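**Prundolley Furnished Apartments – Turnover Team and Operations**
Minutes of the automation meeting, August 2018
Held in the linen room at Hanel House (the conference room had been booked for a call that took place in someone's car)

**Present:** Colleen Bélanger (chair), Vernon Fraser (turnover lead, Hanel House), Francine Friesen (turnover lead, Llanos Court), Azlan Pillai (systems), Yara Hijazi (scheduling, minutes)

**Apologies:** none received, though Vernon said he would accept one from whoever moved the vacuum charger.

## 1. Minutes of the last meeting

Approved with one correction. Francine did not say the counter robot was "fine." She said "fine, then." The minutes now carry both words.

## 2. Matters arising

The charging dock at Hanel House has been moved out of the linen room doorway. It is now in front of the lost property shelf. Vernon asked whether there was a location in the building that nobody needed to walk through. Colleen suggested the gym.

The label printer at Llanos Court has been repaired. It prints in one size, large.

Azlan was to find out whether the counter robot could be given a name by the staff. The answer from upstairs is that it is called Hidow, it came with that name, and the name is in the paperwork. The Hanel House crew will go on calling it Kevin. Not minuted as a decision.

## 3. Counter clearing: where we are

Azlan gave the update. For those who missed the spring sessions, the plan is that after a guest checks out, Hidow goes in ahead of the crew and clears small things off the kitchen counter into a tote. The crew then wipes, restocks and makes the beds as now. Nothing has been tried in an apartment with a real guest's real leftovers. All work to date has been in the simulated kitchen on Azlan's computer.

The latest batch was 611 simulated clears. Azlan described the results as encouraging. Francine asked for a different word. Azlan offered "mixed, leaning encouraging," and went through what the mix was:

- Boxed items standing upright in the middle of the counter are picked up well.
- Boxed items lying at an angle are picked up, sometimes on the second or third go.
- Anything at the near rim of the counter is a problem. The gripper comes in from that side and is liable to nudge the item before it closes.
- Soft bags of coffee are being left out until October.

Vernon said that guests, in his experience, put everything at the near rim of the counter, that being where guests stand. Azlan said this was useful. Vernon said he had been available to be useful since the spring.

Francine asked what happens when the robot gives up. At present it stops, waits and sends a message to the shift phone. She asked who carries the shift phone. Yara confirmed that it is whoever is nearest when it rings, and that this has been the policy for as long as she has worked here.

**Action:** Yara to write an actual policy for the shift phone.

## 4. The item list

The item list stands at 3187 entries. It was built from purchase records for the welcome baskets, plus whatever the crews have written on the lost property sheets, which explains "weird cheese thing" appearing as its own category.

Each entry is supposed to say one of three things: discard, keep for guest, or ask. Francine has gone through the Llanos Court sheets and would like it recorded that almost everything worth arguing about belongs under "ask." An unopened box of tea is trash to a computer and a complaint to a guest. Medicine is always "ask." So is anything with handwriting on it, and anything that might be medicine if you squint.

Azlan said that if too many entries say "ask," the robot will mostly be a device for asking. Francine said that was also a fair description of a new hire, and that new hires get better when you answer them.

Colleen ruled that the crew leads decide the categories and Azlan enters them. Vernon asked if the time spent deciding would be paid as turnover time or as something else. Colleen said turnover time. Vernon asked for that to be minuted, and it is.

**Action:** Francine and Vernon to finish the disputed entries. Azlan to remove "weird cheese thing" or else define it.

## 5. What changes for the crews

This item took most of the meeting.

There are 21 people on turnover between the two buildings. Colleen repeated that there will be no reduction in positions during the 90-day trial. Francine asked about the day after that. Colleen said she did not have an answer she could stand behind yet, and would sooner say so than read out the paragraph she had been given. The paragraph was passed around. It contained the word "journey." It was passed back.

Points raised by the crews and brought by their leads:

**Time per apartment.** The draft schedule takes the counter off the crew's checklist and shortens each turnover to match. Vernon pointed out that clearing the counter is when you find out what sort of morning you're going to have. You see the state of the sink, you smell the fridge, you spot the broken glass. If the robot has cleared up before anyone arrives, the crew starts cold and loses the same minutes later on. He asked that the shorter times not be applied until somebody has worked a shift with the thing in the room. Agreed.

**Who gets blamed.** Llanos Court wants to know whose name goes on the report if a guest's belongings are thrown out by Hidow. The form has one box, and it says "Cleaner." Yara will add a second box. There was a discussion of what to call it. "Other cleaner" was rejected.

**Lifting.** The full tote has to be carried down by a person. Nobody had planned for this. Azlan said the tote was outside the scope of the simulation. Francine said it was very much inside the scope of the stairs at Llanos Court. Smaller totes to be priced.

**New work.** Two people per building will be trained to set up, supervise and restart the robot. Colleen confirmed a higher hourly rate for those shifts. Three people at Hanel House have already asked, including one who told Vernon last month that she would be using it as a coat rack. Training places will be offered by length of service, with the list posted where everyone can see it – so, on the fridge.

**Being recorded.** Hidow works by camera. The crews want to know if they are being filmed while they make beds. Azlan said the camera feed is used for finding objects and is not kept. Francine asked for that in writing, in words of the ordinary kind, before the unit enters any apartment at Llanos Court. Agreed, and this now has to happen before anything else in item 7.

## 6. Review of the simulated kitchen

Azlan showed the marble kitchen.
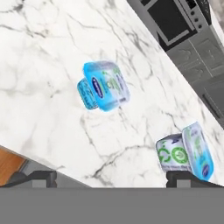 *Simulated counter run, gripper's view. One blue package mid-counter, a second close to the near edge.*

Vernon asked who lives there. Azlan explained that the kitchen comes with the software. Vernon said that in that case he would like to apply.

Comments from the leads, in the order they were made:

1. Our counters are beige laminate. The veins in the marble may be good practice or may be teaching it to worry about marble. Azlan did not know which, and will run the same layout on a plain surface to compare.
2. Where is everything else? A real checkout counter has crumbs, a wet sponge, a phone charger and one sock. Azlan can add a charger. The sock will take longer.
3. The package near the right finger is exactly the sort of case Vernon meant under item 3. He asked what a person would do, then answered himself: a person would put a hand along the edge first and slide the thing inward. Azlan wrote this down and asked him to come and do it slowly for the test group. Vernon asked if that was turnover time. It is.
4. The print on the packages is mostly too blurry to read. Francine asked how the robot is meant to tell keep from discard if it can't read the box. Azlan said it goes by shape, color and overall look before it goes by words. Francine noted that this is also how guests choose recycling bins, and asked for more entries to default to "ask." See item 4.

Colleen asked whether a run could be set up with our own kitchen layout before the trial. Azlan said it would need measurements of a standard apartment in each building. Vernon has a tape measure. Francine has a better one.

## 7. Timetable

The start of the trial moves to October. Before then, in this order: the camera statement in writing, the disputed entries settled, the plain-counter runs, and a walk-through in an empty apartment at Hanel House with both leads present and able to press stop. Colleen asked for the stop button to be shown to everyone, including night staff. Azlan said it was red and hard to miss. He was reminded of the label printer.

## 8. Any other business

Francine asked that the staff notice about the trial be rewritten. The current one begins "Exciting news!" and two people at Llanos Court took it for a raise. Yara will draft a new version and the leads will see it before it goes up.

Vernon asked again about the vacuum charger.

**Next meeting:** same room, unless the sheets have been delivered.

*Minutes taken by Yara Hijazi. Corrections to her by email, and please not by note on the fridge.*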